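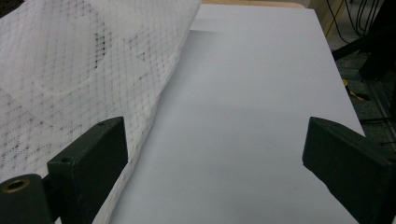

About Kestero

Hi, and thanks for stopping by! I'm the person behind Kestero, a one-room workshop in Istham where I clean, mend and hem old curtains, mostly lace and net, plus the odd tablecloth or christening gown when somebody talks me into it (it doesn't take much).

I got into this by accident. My grandmother's front room had the same net curtains for my entire childhood, and when the house was sold I took them home in a pillowcase and had no idea what to do with them. They were gray, they'd been hemmed too short twice, and one had a tear as long as my arm. I spent a whole September fixing them at my kitchen table and by the end I was hooked. The neighbors started dropping things off. Then their neighbors did!

These days I keep a proper log, and last year I worked on 268 panels, from little café curtains to a set for a stairwell window that took me 11 evenings and most of my patience. I do everything flat on a plain white table, and yes, white lace on white is hard on the eyes, so I slide a dark cloth underneath when I'm chasing a broken thread. Hems are my favorite part. Mesh loves to pucker at the fold, so I pin it, leave it overnight, look again in the morning and only then sew.

A few things people ask me: I do take machine-made lace, I don't dye, and I can't promise a tea stain will come out (I'll try). Polyester net is fine too, no snobbery here. If you've lost a piece of a pattern, send me what's left and I'll see if I can match it from my stash. I bought most of that stash when the Žukauskas drapery store closed, 214 remnants in banana boxes, and I'm still finding surprises in there.

The workshop is open by appointment. Measure your window before you come, please, the actual window and not the old curtain! Prices and the mail-in form are on the next page.

Page updated 7/3/25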